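# Waking up a dull wood cabinet with oil

I love this job! One Saturday morning, one rag, and a tired old cabinet starts to show its grain again. It works on bare or previously oiled wood (if yours has varnish on it, the oil will just sit on top and go sticky, so strip that first).

**You'll need**

- Furniture oil
- 220-grit sandpaper
- 2 lint-free cotton rags
- Dish soap and warm water

Wash the doors and sides with a barely damp rag and a drop of soap, then let everything dry overnight. Sand lightly *with* the grain, door edges included. Those edges get grabbed all day long and they drink up oil like you wouldn't believe!
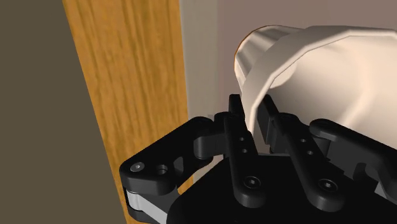 Wipe off every bit of dust, then pour a little oil on the rag and work it in along the grain. Thin coats, please. Wait 15 minutes, buff off whatever hasn't soaked in, and leave the doors open so they don't stick to the cabinet.

Give it a full day and do a second coat. I usually stop there, but my pantry door was so thirsty it got a third.

Lay used rags flat outdoors to dry before you toss them. Balled up, oily rags can heat up and catch fire all by themselves.

— Pejman Soltani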